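My house rules for robots and doors

I have been meaning to write this one up since April, when Roxana Valderrama and I got into a long back and forth about doors. Regular doors, the kind with a handle and a frame. She had asked me what rules I follow when I set up a doorway run for Ela, which is the name I gave my two-armed robot project a long time ago and have never had the heart to change, and I started typing her a short reply that turned into three screens of text. So I promised I would tidy it up and put it on the blog, and then of course I painted the hallway and planted tomatoes and did everything else first.

A little background for those of you who come here mostly for the bread posts (hello, I love you, the rye is coming!). I spend my evenings on a simulated robot, and most of what it practices is moving through rooms and dealing with whatever is in them. Doors are where things go wrong. In a real building, a door is also where people suddenly appear, and that is why I care so much about having rules before I have results. When I worked in Tretham we had a binder for this sort of thing, a big floppy one that lived on top of the filing cabinet, and I used to roll my eyes at it. I would give a lot to have that binder now. What follows is my own version, written from memory and stubbornness, and it is a set of habits for a hobby project. If you are working with a real machine near real people, please go and read the proper safety standards for your equipment and talk to somebody qualified.

Rule one: stop before the doorway

Ela is not allowed to go straight from driving to reaching. There has to be a stop in between, with the base still and both arms accounted for, and the stop gets its own line in the log. I know it looks slow. My first version rolled and reached at the same time and it was lovely to watch, all one smooth movement, but when something went wrong I could never tell whether the base or the arm had caused it. I keep the stop at 12 seconds, much longer than it needs to be, and I like having the time to look.

Rule two: look at the whole approach

I used to check the handle and nothing else. Now I go over everything near the robot's body and both arms before I let the run continue, and I do it from the robot's own view, even when that view is tilted enough to make me want to lie down on the desk. The handle might be a small silver lever on a brown door, easy enough to find, while a big glossy blue thing sits right up against the robot on one side and something red and bumpy is close by on the other. The floor can be cobblestone in one patch and plain gray in the next. All of that goes in my notes before anything moves, and both grippers get a mention, including the one I don't plan to use.
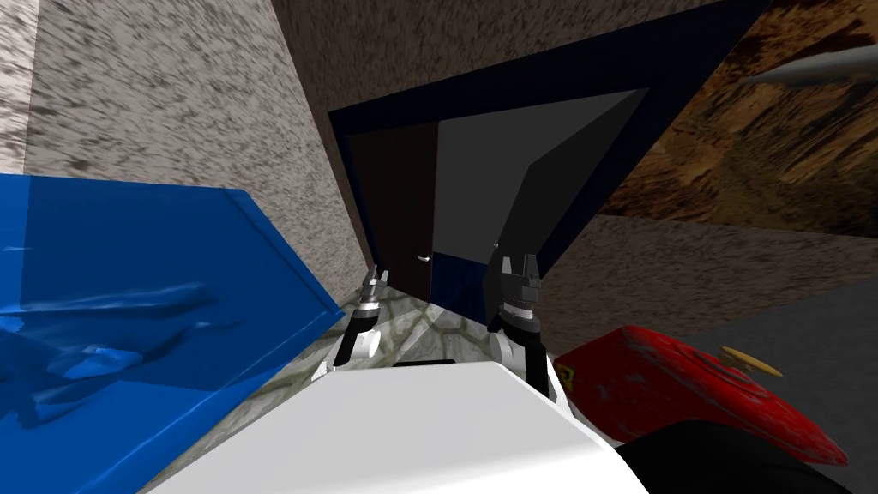

Rule three: write down the failures first

This one I owe to Roxana. Her test rooms are called Warach and Cáceres, after two places she loves, and she keeps the failed runs at the top of the page where she has to scroll past them to get to the good news. I copied her the same night. My last batch was 120 runs, and 9 of them ended with an arm touching the door frame when it had no business doing so. Under my old system those would have been a footnote. Each one now gets a short paragraph in plain words, what I expected and what happened, and a number so I can find it again. (Run 457 has its own page and we will not be discussing it until I have had more coffee.)

Rule four: one change at a time

I break this rule constantly and regret it every time. If I change the gripper speed, I leave the room alone. If I change the room, I leave the speed alone. Write the change at the top of the log before starting, and if you find yourself typing the word "also," go make a cup of tea.

Roxana thinks there should be a fifth rule about who gets to press the stop button when two people are watching, and we are still arguing over the wording. If your group has a good sentence for it, please leave it in the comments, I'd be so glad to read it. Rye bread next time, I promise.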